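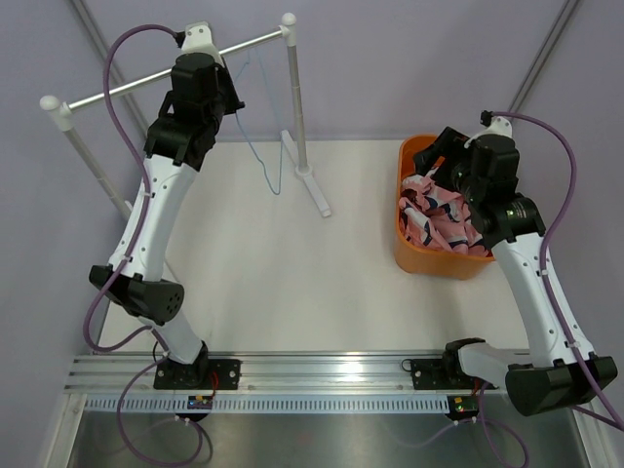
Tyyne Ahonen wrote after our spring report that the Keskinen Fund would like to hear less about appointments and purchasing, and more about how clothes are handled between the washing machine and the shelf. The present report has been arranged with her request in mind. It covers the second period of the Hivano Shared Laundry Project in Jastolholm, from the opening of the drying room to the end of November.

1. Use of the service

The laundry recorded 1821 loads in the period. Sixty-four households are now registered, and most of them book a fixed time each week. Early evening remains the busiest part of the day, and the hour after six was full almost without exception from September on. Mornings are still underused. A reduced morning charge was introduced in October and will be reviewed when a full quarter's bookings are available.

2. Drying room

The main change has been the move from tumble drying to air drying for light garments. At the start of the period, nearly everything left the washing machines in a basket and went directly into a dryer. Printed cottons and knitwear suffered most from this practice, and the complaints we passed on in the spring report were almost all about shrinkage or cracked prints.

Light garments are now sorted out at the basket and hung. Staff have been asked to do this as soon as the load comes out, as clothes left bunched in a basket take on creases that hanging alone will not remove. The written procedure is short:

Lift one garment at a time from the basket. Find the shoulders or the waistband before carrying it to the rack. Shake it once, away from other laundry. Hang it so that the weight is spread along the bar, and leave a hand's width before the next item. Printed garments are turned inside out if the care label asks for it.

Two sizes of rack are in use. The large floor racks hold sheets and towels. The small ones are for children's clothes and single items, and they have proved more useful than we expected when the room was planned. Their feet do slide on the smooth table surfaces if a heavy piece is hung to one side, and a non-slip mat has been ordered for each table.

3. Folding and return

Folding was not part of the original plan and was added at the request of registered households. Garments are checked for dampness at the seams, held up by the top edge so that the cloth falls straight, and then folded on a table or placed on a hanger. Patterned pieces are easier to match to the intake slip than plain ones, and the slips have been changed to include a line for color and pattern. The number of items returned to the wrong household has fallen, but the problem has not been solved, and socks account for most of what remains. 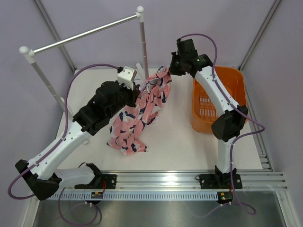
Could the folding step be dropped for households that would sooner do it at home, asked Joni Nieminen at the October review meeting, and the hours put into a second evening slot? The suggestion was discussed at length. Pirjo Koivisto was of the view that a garment returned unfolded in a full basket loses much of the benefit of having been hung with care. It was agreed to offer a choice at intake from January — folded, on a hanger, or flat in the basket — and to record which one is taken.

4. Expenditure

Spending is within the approved budget. Racks and baskets cost less than estimated, and the difference was used toward shelving in the drying room. The Avano dehumidifier was delivered in September and runs overnight. Repairs to the floor drain were not foreseen and came to about 300 euros, which we have charged to the maintenance line.

5. Difficulties

Humidity remains the chief concern. On wet days in November, heavier knitwear was still damp after a full night, and collection had to be put back to the following afternoon. Noreen Madigan has drawn up a simple chart of drying times by fabric, which will be posted beside the racks. We also underestimated the space needed for baskets waiting to be sorted, and a low shelf by the door has been cleared for them.

6. Next period

Work planned up to the end of March includes the choice of return at intake, the review of the morning charge and a second round of training in hanging and folding, led by Shanti Sisodia. We ask the Fund to confirm whether the unspent part of the training line may be carried forward. Booking records and the itemized accounts will be sent separately.

Hivano Shared Laundry Project, Jastolholm | Contact the project office | © Hivano, all rights reserved | Back to top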